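News > Dealer Bulletin > Lane Notes

Search this site Enter keyword Go

Keys, Coffee and the Lane Four Problem

A word from the block, where the coffee is strong and the microphone has been working since September.

Those of you who buy at the Grodach sale will have noticed that Lane 4 now starts before the others. It was my idea, so please send the compliments to me and the complaints to Renata Sikora at the front counter, who has a drawer for them.
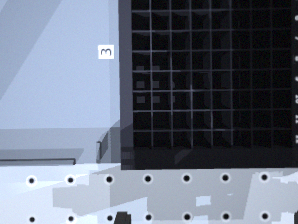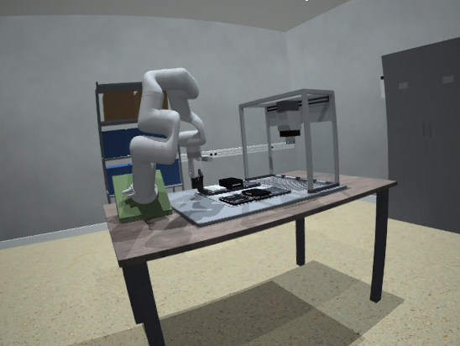 The trouble with Lane 4 was always the trade-ins. They ran last, after the fleet units and the repos, and by then half of you had gone to find a sandwich. A perfectly decent minivan would roll up to a crowd of three men and a dog, and the dog was the most serious bidder. Sellers noticed. One of them, Bartosz Kaczmarczyk of Galoria Motors, told me he could get a better price by leaving his cars on the street with the doors open.

So the trade-ins now go first, at 9 a.m., while everyone is still awake and feeling rich. Last month we ran 573 units across all lanes, and Lane 4 sold a better share of its cars than it has since I took over the schedule. Bartosz has stopped mentioning the street. He has moved on to the price of the sandwiches.

A few housekeeping matters while I have you.

Keys. Last month 17 sets left the property in the pockets of people who had not bought the car. I am sure every one of these was an accident. If you test a unit in the yard, the keys go back to the driver or to the counter. They do not go to lunch in Wilczyńska with you, as one set did, along with a very nice pair of my sunglasses that had been on the dash.

Lights. Green means the seller stands behind the drivetrain. Yellow means listen to the announcements. Red means as is, and "as is" covers the noise, the smell and whatever is living in the trunk. We have had seven arbitration claims on red light cars this summer, and Zbigniew Ostrowski has read all of them aloud in the office, some with voices. Please spare us an eighth - he is running out of accents.

Titles. If yours isn't in by noon on the day after the sale, you go on the late list. The late list is taped up by the coffee machine, where your friends can see it.

Online bidding. Jimasora, our new bidding screen, is up in every lane. Click once. If you click twice you are bidding against yourself, and while the auctioneer finds this charming, the accounting department has to phone you afterward. Practice log-ins are available at the counter.

Eugeniusz Zieliński is back on the block after his knee surgery and is calling Lanes 1 and 2 from a stool. He says it hasn't slowed him down, and the ringmen say they wish it had. Go say hello, but keep your hands in your pockets when you do, or you'll own a pickup.

See you in the lanes.

Malachy Duggan
Sale Manager

Contact the office | Copyright Grodach Dealer Auction, all rights reserved | Back to top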